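Subject: Re: [thrifty-home] Stripping old finds -- where do you stop?

Hi all,

Catching up on the digest with my coffee, and I have opinions on this one! Quoting the bit I'm answering:

> I picked up a dresser at the Grollulby flea market for 16 dollars and
> I've been stripping it in the garage every night this week. It has at
> least three coats on it and the bottom one is a green I sort of love.
> My sister says take it all the way to bare wood or don't bother. I'm
> tired and my hands hurt. Where do you all stop? Also, two of the
> drawers stick so badly I have to put my foot on the frame to get them
> open. And does anybody have a source for knobs that don't cost more
> than the dresser did?

First, 16 dollars, well done you. I paid 40 for mine and it was missing a foot.

Second, please stop at the green. I mean it. I took a washstand down to bare wood a couple of summers ago, on principle, and what I found under there was four different kinds of wood that were never meant to be seen together (the top was pretty, the sides were pink, one drawer front was practically orange). I ended up painting it again. If you have a color you like and it's mostly in one piece, scuff it up, feather the edges where the newer paint is still hanging on, and wax over it. Mine got 2 coats of clear wax and it's been by the back door with wet mittens on it ever since, and it looks better now than it did the day I finished.

One thing before you do any more scraping, though -- if that dresser is old enough to have three coats, get a lead test kit and check the bottom layer. I should have said that first. They're cheap and they're at any hardware store. If it comes up positive, no dry sanding, and put something sealed over the green in place of wax, especially if it's going in a kid's room. I skipped the test on my first piece and I still feel dumb about it.

Sticky drawers: pull them out and look at the bottom edges of the sides. You'll probably see shiny spots where they've been rubbing. Rub a plain white candle along there and along the runners in the case, push the drawer in and out a bunch of times, then do it again. If it still sticks, wait. Garages are damp and the drawers may loosen up once it's been in the house for a few weeks. I planed one down in August and then in January it rattled like a shopping cart, so learn from me.

Knobs. I got mine at Larura, the salvage place out past the feed store, where they have coffee cans full of them and you just dig. Five for 5 dollars when I was there, and they don't care if they match. Take one of your screws with you!! Old ones are sometimes a weird thread and I have a whole jar of lovely knobs that fit nothing I own. If you'd rather order, Ayaaba has plain wooden ones you can paint, but the shipping gets you unless you're buying a lot.

Somebody else further down the thread (sorry, I deleted that digest) was asking what to do about kitchen stuff when you have no drawers at all, which is my life in this kitchen. I went with a stand on the counter and hung everything off of it.
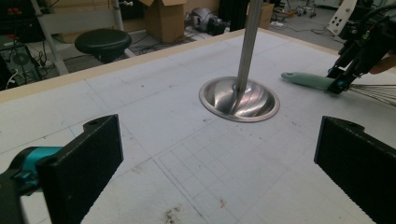
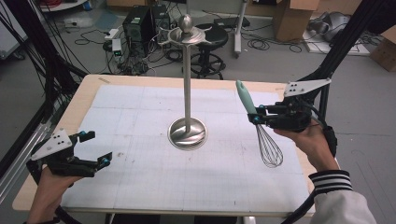
It takes some getting used to, having it all out in the open, and you do have to wipe things more often than you think. But I gave away an entire box of doubles when I switched over and I haven't missed a single one. Why did I own so many slotted spoons?

Oh, and for whoever is hauling the trailer to the Imau swap on Friday -- is there still room for a rocking chair? It's solid, it just needs a new seat, and I've finally admitted I'm not going to learn to weave one. I can have it out on the porch by 7 in the morning if you're going past my end of town, or I can squeeze it in my own car if I take the front seat out of the equation and drive with my knees up around my ears.

Dresser person, please send a picture of that green when you get a minute. And tell your sister I said hi and she's wrong.

-- writing from the drafty kitchen, as usual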